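Ticket 308 — meal planner marks recipes as vegan when they are not
Product: Baltau meal planner
Status: reopened
Date: June 2023

Customer's report
The "vegan" filter still lets through a lentil bake with honey in the glaze. I was told in January that this had been put right. I have my doubts it was ever looked at.

Support, first reply
Please clear your saved diet settings, pick "vegan" again and reload the week.

Customer
Done, twice. Same bake, same honey. I also got a pasta sauce with anchovy paste, so I can't see how my settings come into it.

Attachments (2)

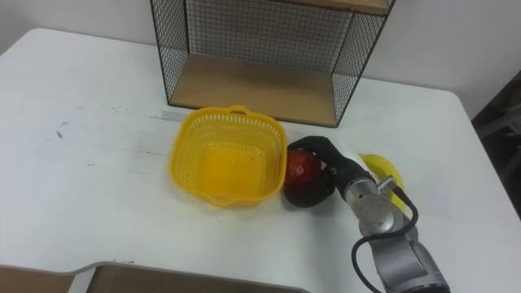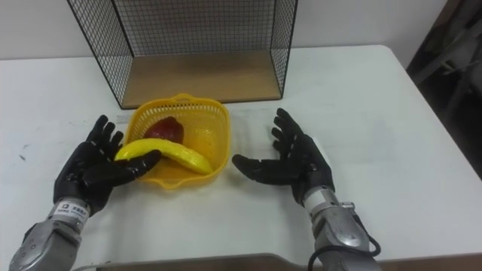 Both attachments: yellow basket on the white table, mesh rack behind.

Support, Yevhen Dovhaniuk
I searched the recipe list by hand. Of 200 recipes tagged vegan, 189 hold up. The rest came in with the Tolach import, and the tag was copied from the source without anyone checking the ingredients. The note on the old ticket says "fixed", but all I can find is that 3 recipes were hidden. I wouldn't call that a fix.

Steps taken
Tag removed from the bad recipes.
Tolach import switched off.
Filter now reads the ingredient list as well as the tag.

Customer
The bake has gone. The sauce has gone from the planner but is still on my shopping list — anchovy paste and all. Does the list use the same filter?

Yevhen Dovhaniuk
It doesn't. The list is saved when the week is made and isn't checked again. Delete the week and make a new one for now. I'm leaving this open until the list is sorted.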